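Bois mort immergé : la rétention du phosphore dépend du diamètre des troncs

Communiqué de presse

Résultats du programme Orer sur les cours d'eau forestiers de tête de bassin 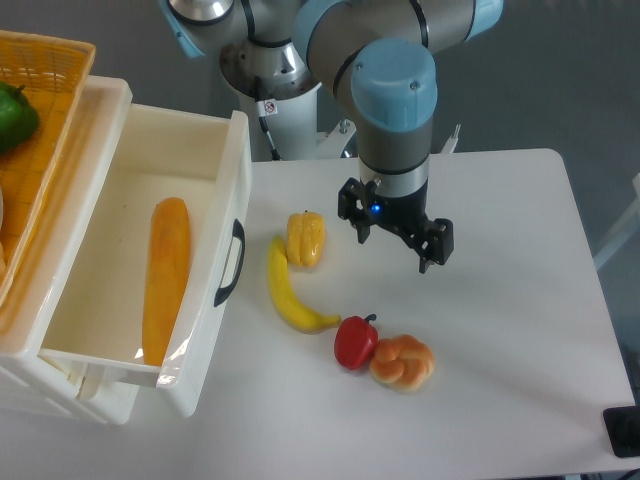

Brevby, 17 juin 2024 – L'institut Clastia publie les résultats du programme Orer, consacré au rôle du bois mort dans le cycle du phosphore des petits cours d'eau. Le suivi a porté sur 12 tronçons de 100 mètres, dont 5 dépourvus de bois et utilisés comme témoins.

Les troncs de fort diamètre ralentissent l'écoulement et favorisent le dépôt de particules fines en amont. Le phosphore associé à ces particules est ensuite prélevé par le biofilm, puis transféré aux invertébrés racleurs. Les branches de faible section, mobilisées à chaque crue, n'ont pas d'effet mesurable.
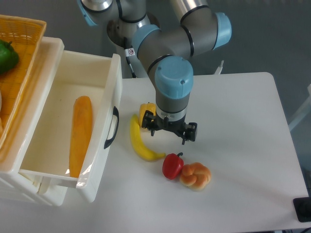
Bras articulé et aliments factices. © Clastia

« La position du tronc par rapport au courant explique une part importante de la variance », indique Rasa Raudsepp, responsable scientifique du programme. Les analyses de sédiments, soit 500 échantillons, ont été coordonnées par Martim Coelho.
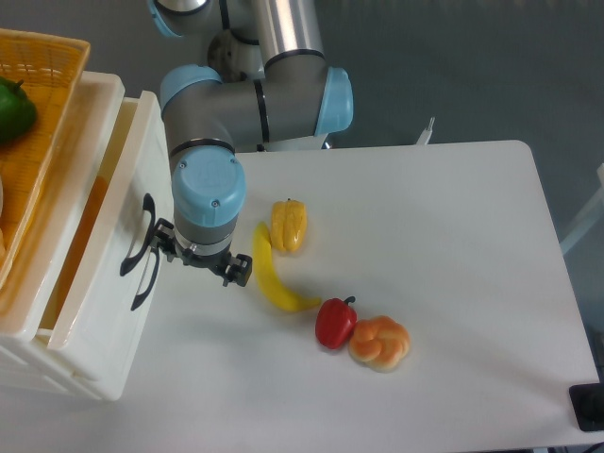 Pince à deux doigts au-dessus d'une table blanche. © Clastia

Une seconde phase débutera en septembre sur le bassin du Patrício. Elle intégrera la mesure du carbone organique dissous et un suivi en période d'étiage.

Contact presse : Lurdes Aguiar, service communication, Clastia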